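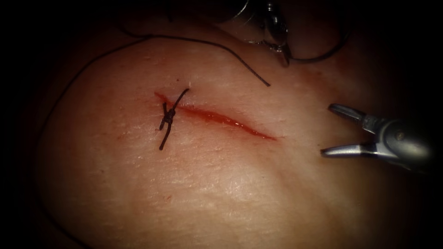 Según Zofia Krajewska, partir una película por la mitad es como interrumpir a alguien que por fin se ha decidido a contarte algo importante. Lo escribió en los comentarios de mi columna anterior, donde yo había dejado caer, casi de pasada, que echaba de menos el descanso en los cines, y añadía que el intermedio se inventó para vender refrescos y que bien muerto está. Le contesté allí mismo con tres líneas y me quedé con ganas de más, así que aquí van unas cuantas.

Quiero que vuelva el descanso. Lo quiero con cortinilla, con luces a media intensidad, con ese murmullo que va subiendo desde las primeras filas, y lo quiero sobre todo en las películas largas, que cada temporada son más y cada temporada duran más. ¡Y me parece estupendo que duren! Me encantan las películas largas. Precisamente por eso me da rabia que las veamos como quien aguanta la respiración bajo el agua, calculando cuándo salir al baño sin perderse el entierro, o la boda, o al personaje que lleva hora y media sin aparecer y que volverá, ya se sabe, justo cuando estemos en el pasillo.

Lo que me ha convencido del todo ha sido Driltatum. La vi en diciembre en el Drorico, el cine de Leiva, una sala de 300 butacas con una pantalla un poco más ancha de lo que le conviene y un sonido magnífico. Tres horas y veinte, repartidas en dos partes que la propia directora separó con un rótulo, y entre las dos el Drorico paró quince minutos. Yo iba preparado para lo peor. Llevaba caramelos en el bolsillo del abrigo y había dejado de beber agua a las cuatro de la tarde.

La primera parte acaba con la hermana mayor en el andén, de espaldas, y un plano que se sostiene tanto que empiezas a oír toser a la gente. Luz. Y entonces pasó una cosa preciosa: los de mi fila, que no nos conocíamos de nada, nos pusimos a discutir si la carta la había escrito ella o el padre. Una señora de la fila de atrás se metió en la conversación (con toda la razón, porque se había fijado en la fecha del sobre y los demás no). En el vestíbulo había otros tres o cuatro corrillos con la misma discusión. Un chico defendía que no había carta, que todo era un recuerdo inventado, y casi consigue convencerme.

Volvimos a entrar con prisa, con ganas de tener razón. No recuerdo haber visto la segunda mitad de ninguna película con esa atención. Cada vez que salía un sobre en pantalla se notaba un pequeño respingo en la sala. Y cuando se descubre lo de la carta, que no voy a contar, oí detrás de mí un «¡ajá!» que valía el precio de la entrada.

Zofia me dirá, porque ya me lo dijo, que eso rompe la concentración. Claro que la rompe. También la rompe pasar de capítulo en una novela, cerrar el libro, mirar por la ventana del autobús y seguir pensando en lo que has leído. En la ópera y en el teatro hay entreactos desde hace siglos y la gente llora igual en el último. El pensamiento necesita un rato para alcanzar a los ojos, y en una película de más de tres horas los ojos llevan mucha ventaja.

Le concedo una cosa, y no es pequeña. El descanso puesto a lo bruto es horrible. Todos hemos sufrido alguna vez el corte a mitad de una frase, la luz que se enciende encima de un beso, la persecución que se queda con el coche en el aire mientras alguien busca monedas. Eso sí que es una falta de respeto, y si mi única alternativa fuera esa, me iría al bando contrario con los caramelos y todo. Yo pido descansos elegidos por quien hizo la película, o al menos consultados, y colocados donde la historia coge aire. Casi todas las películas largas tienen ese sitio. Haced la prueba con vuestra favorita: yo he tardado un minuto en encontrarlo en la mía, y ahora no puedo verla sin pensar «aquí, aquí».

En el festival de Plarnberg llevan tiempo haciéndolo en su sección de largometrajes de gran duración y lo cuidan con un cariño que me tiene enamorado. En el programa de mano viene el minuto exacto del corte, y en la sala dejan sonando, muy bajito, una pieza que ha escogido el director o la directora. Este año pasaron por esa sección 3589 espectadores, y el anterior habían sido 2495. No voy a pretender que todo el aumento se deba a los quince minutos de charla, había títulos muy buenos, pero desde luego no han espantado a la gente. En la sesión a la que fui yo había más de 100 personas en la cola a las diez de la mañana, para ver una película húngara de cuatro horas y media. ¡A las diez de la mañana!

Y luego está el asunto del bar, que parece lo menos elevado de todo esto y a mí me importa muchísimo. Que el Drorico venda cafés en el intermedio me parece una noticia excelente. Un cine que vende cafés a mitad de película puede permitirse proyectar películas de tres horas y veinte, que ocupan en el horario el hueco de dos sesiones y que por eso mismo tantas salas despachan en un único pase, a horas imposibles. Si el café paga parte de ese hueco, que me pongan dos.

Tampoco pido que sea obligatorio. Una película de hora y media no necesita que nadie la pare, y habrá obras larguísimas pensadas para verse de un tirón, con el cansancio incluido, y quien las firma tendrá todo el derecho a cerrarnos la puerta. Para las demás, que nos enciendan la luz un rato.

A Zofia la invito al Drorico. En la programación de febrero reponen Driltatum, con su descanso, y yo pienso repetir. Me gustaría saber qué opina de la carta antes de que empiece la segunda parte.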